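Flanarari two-arm kit, worth it at the 400 tier?

kerkeletti
Posted Mon 17 June
OK so I've been going back and forth on the Flanarari kit for a while now. They want 400 a month for the lease, plus 100 for the support plan, and I can't tell if support gets you a real person or a PDF. Anybody here running one? Mostly I want to know how the stock fingers do on household stuff.

fadau_mike
We've got one! Still on the stock pointed fingers, and I like them way more than I expected to. Mug handles are fine once you get the approach angle right (took me a whole afternoon, lol). This is what ours is working on: 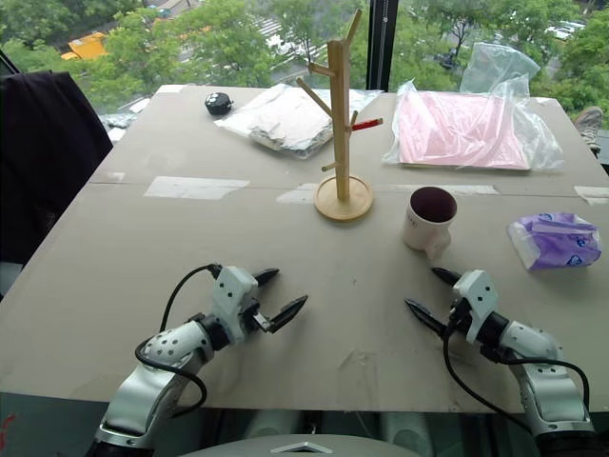
Mug and mug tree, both grippers open. Tissues on the right.

Skip the support plan for the first month, the setup guide is decent.

Senad Bošković
Gotta disagree on support. I had a joint throw errors in week two and without the plan I'd have been stuck waiting on email. Also those pointed fingers are lousy on anything in plastic wrap, mine just skate right off it. I ended up buying the padded set.

fadau_mike
Wrapped stuff is slower, sure, but I wouldn't call it lousy. What grip force are you running? The default is way too timid.

Senad Bošković
Default, I think? I'll check tonight.

kerkeletti
Does the cable looping around the arm ever snag? That'd drive me nuts.

fadau_mike
Twice, both times on big wrist rotations. I limit those in the config now.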